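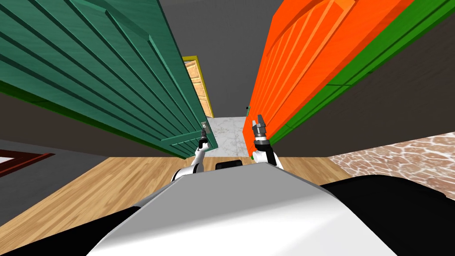 How long should a waterborne enamel cure before a painted door is closed against its stop?

Leave the door open for 5 days at normal room temperature and moderate humidity. Double that if the room is cold or the color is a deep tint. The film is dry to the touch long before it resists pressure, and a stop or gasket will bond to it if the two are held together overnight.

Interior Finishes > Doors and Trim > Paint blocking at stops and gaskets (sticky)

millwork_ed
Moderator
The text at the top is the standing answer and I'm leaving it there. This thread is for the cases it doesn't cover. Post the product, the sheen, the base (white, mid or deep), the number of coats and how long the door stood open. Without those we are guessing.

hingeside
Member
I'll start. Small school building in Cerkovau, interior doors throughout, repainted in October. Finel waterborne enamel, satin, deep base, two coats over bonding primer. Doors stood open three days, then the building went back into use. By the next week most of the deep-color doors were pulling paint at the latch-side stop. The off-white doors in the same corridor, same product and same crew, are fine.

Humidity was moderate. I did not log temperature overnight and the heat was off, so assume it was low.

I have 213 doors on this contract and would like to change the procedure before the next wing.

tackfree
Member
Deep base is your answer. A deep base has little or no titanium dioxide in it, so most of the color comes from the tint machine, and the glycols carried in with the colorant slow the film down. Two coats of a dark teal can stay soft for weeks. Your off-white got almost no colorant, so it hardened on schedule.

Three days with no heat is too short for any of them. The off-white doors got away with it.

hingeside
Member
Would a different colorant help? The store said theirs is low-VOC.

tackfree
Member
Low-VOC colorants vary. Some are better than the old glycol type for this, some are worse. Ask for the technical sheet and look for a line on block resistance. If there is no such line, make a sample. Paint two cards, let them dry overnight, put them face to face under a brick in a warm spot, and pull them apart the next day. If they separate without noise, the paint is acceptable. If they tear, find another paint.

sillplate
Member
I disagree that the base is the main cause. I have painted a lot of deep-base doors and had very few stick. What I look at first is the gasket. Soft vinyl weatherstrip contains plasticizer, and plasticizer migrates into acrylic film and softens it. The paint will never be hard enough at that line, no matter how long the door stands open. Does the frame have a gasket or a bare wood stop?

hingeside
Member
Both. Corridor doors have a Lyons kerf-in seal. Classroom closets have a bare stop, painted. Both types stick, the corridor doors more.

sillplate
Member
Then you have two problems. The closets are cure time. The corridor doors are cure time plus plasticizer, and the second part won't go away. Replace the seal with silicone or a foam with a polyethylene skin. Do not paint the seal.

tackfree
Member
Agreed on not painting the seal. I would still fix the cure first, then see how many corridor doors are left. Replacing every seal in the building is a real cost and he may not need to.

sillplate
Member
He will be back in spring asking about the same doors. Vinyl against acrylic gets worse in warm weather.

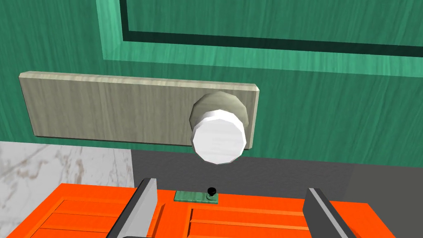 Can talc or paste wax be used to stop a painted door from sticking?

Either one works as a temporary release at the contact line. Wax lasts longer than talc but has to be removed with solvent and a light sanding before anyone can recoat, so keep it off doors that are due for another coat.

drybrush
Member
On the wax answer: use it on the stop only and keep it off the door. It is easier to clean a narrow stop later than a door edge and face. Write it down somewhere, too. The next painter will not know it is there and will get fisheyes along that line.

hingeside
Member
Noted. The owner wants the corridor doors in service now, so I will use talc there and leave the closets open.

drybrush
Member
Dust the stop with a dry brush, then wipe off what doesn't hold. A visible white line on a dark door will get you a phone call.

north_lite
New member
Homeowner here, smaller scale. I have one paneled door, waterborne alkyd, semi-gloss. It stuck on the hinge side only. The latch side is clean. Is that the same thing?

millwork_ed
Moderator
Probably not. Sticking on the hinge side usually means the door is hinge-bound. Either the hinge leaf is set too deep in its mortise, or paint has built up in the gap between the door edge and the jamb. Close the door slowly and feel for resistance in the last few inches. If it springs back when you let go, it is bound. Shim the hinge out with a strip of card behind the leaf and check again.

north_lite
New member
It springs back. There are at least four old layers on that edge.

millwork_ed
Moderator
Then shimming treats the symptom. Take the door off, strip the hinge edge to wood, prime it and give it one thin coat. Check the paint for lead before you sand if the house is old enough. A test swab is not conclusive on layered paint. Send a chip to a lab.

drybrush
Member
Also scrape the hinge leaves while you have them off. People paint over them and the knuckle binds.

north_lite
New member
Understood. I'll send the chip first.

tackfree
Member
Back to the school. hingeside, what film thickness are you getting? Two heavy coats of a deep base will do this even in a warm room.

hingeside
Member
Checked with a Fosik comb gauge on a spare door this morning. The second coat was going on well over the sheet's recommended wet thickness, mostly at the edges where the roller wraps. The crew has been told.

tackfree
Member
That accounts for a lot of it. Edges get a double load because they catch the roller from the face and then get brushed as well. Brush the edges first, thin, and roll the faces after, stopping just short of the arris.

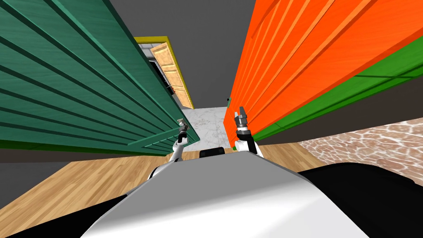 Edge color on two-color doors (merged from a separate thread)

millwork_ed
Moderator
I have moved this discussion in here. It began as a color question and ended up at blocking again.

cutline
Member
The usual rule is that each edge takes the color of the room it can be seen from when the door stands open. For a door that swings into the room, the latch edge matches the room side and the hinge edge matches the other side. Architects sometimes specify a contrasting edge on purpose, for example green on an orange door, and then the rule does not apply and the drawing has to say which edges.

hingeside
Member
Ours did not say. Schedule lists face color A and face color B. Edges are not mentioned for any of the doors.

cutline
Member
Send a written question before you paint. If they come back with a third color on the edges, price it. Every edge then has two cut lines per side and needs its own drying time before you tape.

sillplate
Member
Contrasting edges are a maintenance problem. The latch edge takes hand grease and wear, and every touch-up has two lines to hold. I would push back on it.

cutline
Member
It is the owner's building. I have done contrasting edges that held up for years. Cut the line on the arris, never on the face, and ease the arris slightly before priming so that the film doesn't thin out on a sharp corner. Most of the failures I have seen started on a sharp corner.

sillplate
Member
Easing it makes the line harder to cut. You have moved the problem.

cutline
Member
A little harder, yes. A paint line that is slightly off can be corrected. Film breaking off a sharp corner means sanding back to wood.

drybrush
Member
With cutline on this one. Two passes with fine paper is enough. You are only taking off the knife edge.

tackfree
Member
Tape note, as it comes up every time. Tape pulled from a deep-base film that is only a day old will lift it, even the low-tack type. Score the edge with a sharp blade and pull at a low angle, slowly. Better, cut in by hand and leave the tape in the van.
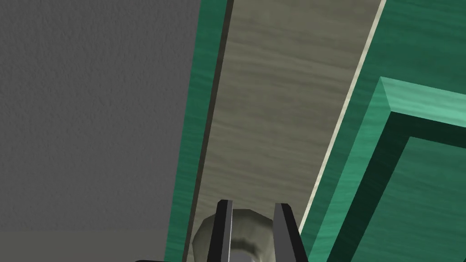
Rostam Taheri

I spent a long time as a specifier and I was asked by millwork_ed to add what I would want to see from the design side. I agree with most of the above and disagree with two points.

First, cure time. Five days is a fair minimum for pale colors. For deep bases I write a performance requirement instead of a number. The door may be closed when a thumb pressed firmly on the film for a few seconds leaves no print and no drag. It is crude, but the painter, the inspector and the owner can all do the same test and get the same result. A number of days invites argument about which day was the first.

Second, the seals. sillplate is correct about plasticizer, but I would not replace any seal on a rated opening without checking the listing. If any of those corridor doors are fire or smoke doors, the seal is part of the assembly. Read the label on the hinge edge. Do not paint over that label, and if a previous crew has done so, report it in writing.

On an earlier job with 338 openings, about 5 still stuck after a proper cure. All of them were against vinyl. We changed those seals and left the rest alone.

hingeside
Member
Useful, thank you. The corridor doors are labeled. I will get the hardware schedule before I touch the seals.

sillplate
Member
Fair point on rated openings. I work mostly in houses. I still expect more than a handful to fail here, given how thick the film is.

Rostam Taheri

The thick ones may need to be sanded back at the contact line and recoated thin. Waiting will not help much once the surface has skinned over.

hingeside
Member
Procedure for the next wing, for comment. Edges brushed first, one thin coat. Faces rolled. Wet film checked on one door per corridor. Heat on overnight. Doors wedged open until they pass the thumb test. Seals left out until then and refitted after.

tackfree
Member
Add the card test for each tinted batch. Otherwise fine.

cutline
Member
And get the edge color in writing.

hingeside
Member
Question sent at 4 p.m. I'll post what comes back.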